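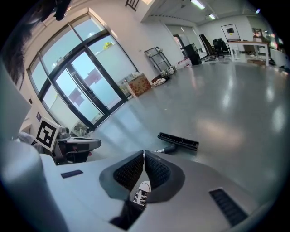
LISTA DE COMPROBACIÓN DE SEGURIDAD CON OBSERVACIONES
Pinzas de mano y puesto de registro, sala de planta baja
Centro: Wirnotetti
Fecha de la inspección: 2019-02-15
Inspección: Nives Donati
Responsable del puesto: Pascal Ostermann
Motivo: cierre no ordenado de la pinza B durante la tarea de montaje de boquilla de aspirador. Sin lesiones.

Claves: C = conforme. NC = no conforme. O = observación sin bloqueo. NA = no aplica.

0. Antecedentes

La pinza B cerró los dedos sin que el operador accionase el gatillo, con la boquilla de suelo ya sujeta por el cuello del tubo. El operador soltó el mango y pulsó la parada. La pinza no abrió con la parada pulsada; hubo que cortar la alimentación en la regleta. El registro interno conserva el suceso con el código 349 (discrepancia entre consigna y posición leída). El mismo código figura dos veces en diciembre, las dos rearmadas por el operador sin parte de avería.

La pinza A no presenta sucesos en el mismo periodo. Se inspecciona igualmente por ser de la misma serie de montaje.

1. Dedos y superficies de agarre

1.1 Superficie de agarre sin cortes ni zonas levantadas. Pinza A: C. Pinza B: C.
1.2 Borde de goma adherido en todo el perímetro. Pinza A: C. Pinza B: O.
Comentario: en la B el borde del dedo derecho cede al empujar con la uña en la esquina inferior. No afecta al cierre. Volver a pegar en la próxima parada.
1.3 Simetría de los dedos en reposo. Pinza A: O. Pinza B: C.
Comentario: uno de los dedos de la A queda algo más alto que el otro. Ostermann indica que está así desde el último cambio de almohadillas. Medir con galga y anotar el valor; hoy no había galga en la sala.
1.4 Tornillería de los dedos con marca de par. Pinza A: C. Pinza B: NC.
Comentario: falta la marca en un tornillo de la B. Estaba apretado.

2. Cuerpo y aberturas

2.1 Carcasa sin grietas. Pinza A: C. Pinza B: C.
2.2 Rejillas de ventilación libres. Pinza A: C. Pinza B: O.
Comentario: pelusa en la rejilla de la B. Se aspiró durante la inspección.
2.3 Aberturas de la carcasa sin acceso de los dedos de la mano a piezas móviles. Pinza A: C. Pinza B: NC.
Comentario: con la B totalmente abierta se alcanza la articulación desde abajo. El hueco admite el dedo de prueba de 12 mm. Colocar la tapa suministrada por Grandel, que sigue en su bolsa en el armario.
2.4 Marcador de posición fijado y legible. Pinza A: C. Pinza B: C.

3. Cableado y accionamiento

3.1 Conector del gatillo con retención mecánica. Pinza A: C. Pinza B: NC.
Comentario: pestaña de retención rota. El conector entra hasta el fondo pero sale con un tirón leve. Moviendo el cable a mano con la pinza alimentada y sin pieza se reprodujo el cierre en 4 ocasiones, todas con el código 349. Se considera la causa más probable del suceso. No se descarta daño en el propio cable; se envía a Taheri para prueba de continuidad en flexión.
3.2 Funda del cable sin desgaste. Pinza A: C. Pinza B: O.
Comentario: brillo por roce a la salida del mango.
3.3 Respuesta ante pérdida de la señal de gatillo. Pinza A: NC. Pinza B: NC.
Comentario: al desconectar el gatillo, el controlador Renus interpreta la entrada abierta como orden de cierre. Es un ajuste de configuración, igual en las dos pinzas. La respuesta debe ser mantener posición y avisar. Mientras no se cambie, una rotura de cable en la A tendría el mismo efecto que en la B.
3.4 Límite de fuerza de cierre según hoja del equipo. Pinza A: C. Pinza B: C.
Comentario: medido con dinamómetro en el centro de los dedos, tres lecturas por pinza, todas dentro del límite.

4. Parada y rearme

4.1 Pulsador de parada accesible sin desplazarse. NC.
Comentario: el operador lo tenía a casi 2 m. Debe quedar al alcance con una mano ocupada.
4.2 La parada retira la energía del motor. C.
4.3 Apertura manual posible tras la parada. Pinza A: NC. Pinza B: NC.
Comentario: el reductor bloquea al quedar sin energía. El manual describe una llave de liberación que no se encontró en el puesto. El corte en la regleta tampoco abrió los dedos; se abrieron al volver a alimentar con el gatillo desconectado y la consigna forzada desde el ordenador. Procedimiento no aceptable si hay una mano atrapada.
4.4 El rearme exige una acción voluntaria. C.
4.5 Los rearmes quedan anotados. NC.
Comentario: véase el apartado 0. Desde hoy, dos códigos iguales en la misma pinza obligan a retirarla.

5. Zona de trabajo

5.1 Piso sin líquidos. C.
5.2 Accesorios fuera de la línea de paso cuando no se usan. O.
Comentario: la tarea se hace con la boquilla directamente en el suelo. Se admite, pero la superficie es lisa y el accesorio se desliza al empujarlo. Delimitar el área con cinta.
5.3 Embalajes recogidos. NC.
Comentario: bolsas y material de embalaje en el suelo, al pie de la carretilla. Retirar.
5.4 Carretilla en posición estable. O.
Comentario: calzar o llevar al almacén.
5.5 Puertas de vidrio practicables desde dentro. C.
5.6 Paneles y elementos apoyados en vertical asegurados. NC.
Comentario: panel oscuro inclinado junto al armario negro, cerca del paso a la otra sala. Sin sujeción. Tumbar o fijar.
5.7 Iluminación suficiente en el punto de agarre. C.
Comentario: hay reflejos en el piso. Sin efecto apreciable en la tarea.

6. Persona operadora

6.1 Calzado cerrado. C.
Comentario: se acepta zapatilla de lona cordada para piezas ligeras. Para piezas de más peso se requiere puntera de protección.
6.2 Pelo largo recogido y sin cordones colgantes. O.
Comentario: recordatorio dado de palabra. Incluir en la hoja de puesto.
6.3 Conoce la secuencia de parada. C.
6.4 Conoce la secuencia de liberación. NC.
Comentario: ninguno de los operadores consultados había visto la llave.

7. Acciones

a) Pinza B: fuera de servicio, etiquetada y desconectada. Sustituir conector y cable, colocar tapa, marcar tornillo. Responsable: Ostermann.
b) Controlador Renus: cambiar la respuesta a entrada abierta en ambas pinzas y repetir el punto 3.3 con testigo. Responsable: Ostermann.
c) Pinza A: uso suspendido hasta cerrar b) y disponer de la llave de liberación en el puesto.
d) Reubicar el pulsador de parada. Comprobar el alcance con el operador de menor estatura.
e) Orden de la sala: puntos 5.2, 5.3, 5.4 y 5.6. Antes del siguiente turno.
f) Pedir a Grandel dos llaves de liberación y confirmar por escrito el par de apriete de los dedos.

Resultado: NO APTO para uso. Nueva inspección al completar a), b), c) y d).

Nota de P. Ostermann al recibir la lista: conforme, salvo en 1.3. La diferencia de altura en la A está dentro de la tolerancia de montaje. Se aportará la medida.

Respuesta de N. Donati: 1.3 permanece como O hasta recibir la medida.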